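Looking after secondhand books at home

Posted Jul 8, 2024

I buy more old books than I have shelves for, and most of them come to me a little sad. Loose hinges, pencil in the margins, that basement smell. I'm no conservator and nothing I own is worth real money, so take all of this as kitchen-counter advice for ordinary reading copies. If you have something rare, please take it to a professional and leave my erasers out of it!

First, the smell. My usual trick is a big lidded plastic tub with a small open dish of baking soda in the bottom. Stand the book upright next to the dish with its pages fanned a bit, put the lid on, and forget it for 8 days. If it still stinks, change the baking soda and go again. I had an old Brevlow atlas that needed four rounds (it had lived in somebody's garage, I'm pretty sure) and now it just smells like paper.

Dust next. Hold the book shut tight and brush the top edge away from the spine with a soft, dry paintbrush. I used to use a damp cloth on everything, and I have the wavy pages to prove it. Cloth covers get the dry brush too. Glossy jackets can take a barely damp cloth as long as you dry them right away.

Pencil marks come off with a white vinyl eraser, working in one direction, from the gutter out toward the edge. Go slow near the edge or you'll crumple the page. Ink I leave alone. My copy of a Prestberg cookbook has a whole argument about dumplings running down page 224 in blue ballpoint, and I wouldn't lose it for anything.

Price stickers! Warm them with a hair dryer on low, then slide a thin plastic card underneath. An old gift card is perfect. If gum stays behind on a glossy jacket, roll it off with your fingertip. On bare paper covers I quit while I'm ahead. 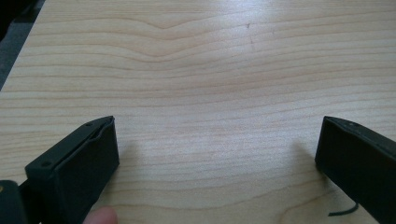 Shakya wrote in after my April post to say that the hair dryer had curled the jacket on a paperback-sized hardcover, and that a few minutes under a heavy dictionary hadn't helped at all, but leaving it there overnight between two sheets of plain paper had. I've been doing it that way ever since, with every jacket I warm up, curled or not.

For shelving, keep books upright and snug but loose enough that you can pull one out by the middle of its spine. Don't hook a finger over the top, that's how the little cap of cloth tears. Really big books do better lying flat. And keep the whole lot off an outside wall if you can manage it. Mine were against one for years and the back row got spotty.

Last thing, make a list. I passed 2,000 books a while back and was buying doubles at the Poncombe library sale every single time. Mine is a plain spreadsheet with author, title, year, publisher and which room it's in. I look up the publisher's line on the title page and copy it exactly, because two editions can look the same from the outside. I still come home with doubles now and then, but now I know which shelf to put them next to.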